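Clurkaver Teleoperation Bay
Pre-Session Inspection Checklist with Inspector Comments
Task family: desktop computer service, memory module handling
Inspector: Juwita Krishnan
Period: March
Form 136, to be completed before any operator takes remote control of the arm

Ratings: S = satisfactory, C = satisfactory with comment, R = rework required before use, N/A = not applicable

Section A. Operator station

A1. Emergency stop within reach of the seated operator. S
A2. Emergency stop tested under power, arm holding position. S
A3. Second stop button at the worktable tested. C
Comment: Button works. The label is worn and should be replaced at the next service.
A4. Operator listed on the current Rarkine authorization sheet. S
A5. Hand controller returns to neutral when released. C
Comment: Slight drift on the left controller. Recalibrated at 9:40 and checked again before sign-off. Report any return of the drift to the bay lead in writing.
A6. Live view from the fixed and wrist cameras confirmed on the operator display. S

Section B. Arm and gripper

B1. Arm mounting bolts at marked torque. S
B2. Gripper link screws inspected for looseness. S
B3. Finger surfaces clean and free of chips. C
Comment: Light dust removed with a dry cloth. No solvent is to be used on the fingers.
B4. Grip force limit set to the value on the task card. S
B5. Cable run clear of the joints through the full working range. R, then S
Comment: One tie had slipped and allowed slack near the second joint. Retied and the full range repeated at low speed. Inspect again after the first five demonstrations.
B6. Speed limit active in remote mode and in hand-guided mode. S
Comment: Both modes must be tested separately. The limit set in one mode does not carry over to the other.

Section C. Workpiece and fixture

C1. Computer disconnected from building power, cord removed from the bay. S
C2. Side panel removed and stored off the worktable. S
C3. Chassis edges checked for burrs. C
Comment: One sharp spot on the rim was covered with tape during an earlier inspection, and the tape is still sound. Staff placing or resetting parts by hand are to wear cut-resistant gloves.
C4. Internal cables positioned away from the memory slots. S
C5. Fixture plate secured and does not shift under hand pressure. S
C6. Module placed in the fixture in the orientation given on the task card. S
C7. Grounding strap available for staff handling modules. S

Section D. Demonstration procedure

D1. One person at the controls, one observer at the stop button. S
D2. Observer stands outside the marked reach of the arm. S
D3. Hand-guided demonstrations: observer confirms aloud that force limiting is on before the operator touches the arm. S
D4. Failed insertions kept in the record and tagged. C
Comment: Of 1037 demonstrations logged under the Bouzid task set, 165 carry no outcome tag. This is not a safety finding, but untagged attempts cannot be reviewed for contact events. The bay lead is to complete the tagging before the next inspection.
D5. Operator stops and releases the controls if the module binds. S
Comment: Operators are reminded not to increase downward force in order to finish a demonstration. A stopped attempt is acceptable data.
D6. Rest break taken at the interval posted at the station. S

Section E. Result

Bay released for remote and hand-guided sessions, subject to the comments under A3, B5 and D4. A copy of this form is held with the Anda task cards.

Signed: J. Krishnan

Attachments
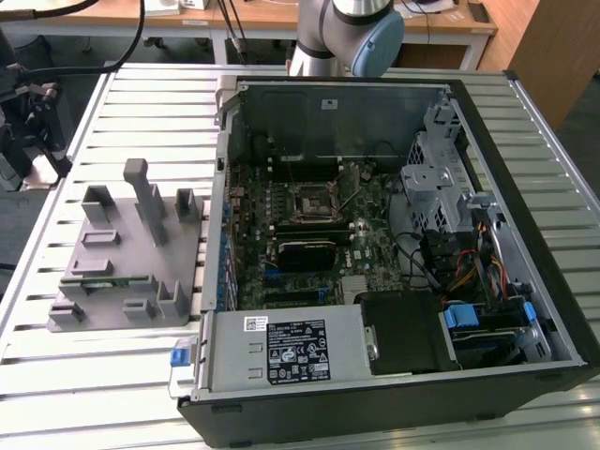
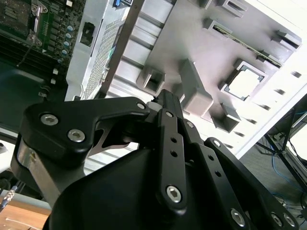
Open computer chassis at the work position: first view with the fixture plate at left, second view past the gripper.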